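Short sessions, long retention: the lead designer of Clirine on building a puzzle game for phones

26 Aug 2021

Clirine, the puzzle game from the studio Gamage, left soft launch in December with a small catalog of levels and no advertising between them. Its lead designer, who asked to be quoted by role only, spoke to us about session length, difficulty curves and the limits of touch input. The conversation was held over two calls and has been shortened.

The first subject was session length. Gamage designs every level to be finished in one sitting, and the studio's internal target is 13 moves for a player who already knows the solution. "We set the move budget before we draw the level," the designer said. "If the level needs more, it gets split in two. The second half usually ends up in a different chapter."

That rule came out of Urar, the studio's previous title, which had no fixed budget. Levels in Urar grew as the team added mechanics, and players tended to leave in the middle of them. The game saved progress only at the end of a level, so a phone call or a bus stop could erase everything. "We treated it as a content problem for a long time. We made the levels prettier. It was a save problem."

Clirine writes its state after every move. The designer described the format as a plain list of inputs replayed from the start of the level, with a checksum at the end. The file stays small, and the same list is used for bug reports. When a player reports a stuck board, support receives the moves and can replay them on a desktop build.

Difficulty is tuned with a mix of automated solvers and human testing. A solver gives the shortest solution and the number of dead ends, but the designer does not trust it as a measure of how hard a level feels. "The solver doesn't misread a color. It doesn't put its thumb over the piece it needs to see." Each level is therefore played by 20 testers before it is placed in the sequence. Levels that every tester clears on the first attempt are kept for the opening chapters, and the rest are ordered by the median number of restarts.

The launch version had 13 chapters. The studio had drafts for more, out of a pool of 1,000 level sketches, most of them generated by a script and thrown away by hand. The designer would not say how many are left. "Some of them are one wall away from being good. We go back to those."

On input, the team tried three schemes: drag, tap to select and tap to place, and an on-screen pad. Drag won for speed and lost for accuracy. The final build uses drag with a small offset, so the piece floats above the finger. Players can turn the offset off, or mirror it for left-handed use.

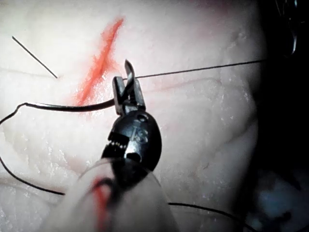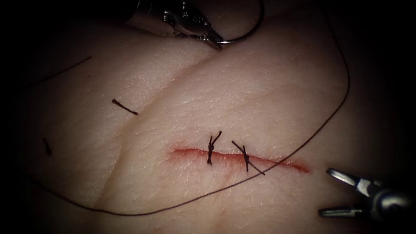 The offset took longer to tune than any other single value in the game. Too small and the thumb covers the target cell; too large and players overshoot the row above. The designer's comparison was to instrument work, where a pair of narrow jaws can hold a thin black thread at its tip and leave the line beyond it in view. "A thumb has no tip. Everything you want to look at is under it." In Clirine the offset scales with the cell size, and it shrinks near the top of the board so that a piece cannot leave the playing area.

Haptics were cut back late in development. An early build vibrated on every cell crossed, and testers with older phones complained about lag. The current version vibrates only when a piece locks — once, and briefly. Sound follows the same rule.

The next project is called Aravia. It uses the same engine and the same save format, but boards are shared between two players who take turns at different times of day. The hard part, the designer said, is what to do when one of them stops playing. The present draft hands the board to a solver after a fixed wait and marks its moves in gray. "We don't want it to win for you. It makes a legal move, the dullest one it can find, and gives the board back."

Aravia has no release date. A closed test on Android comes first, with the iOS version to follow when the turn notifications are working on both systems.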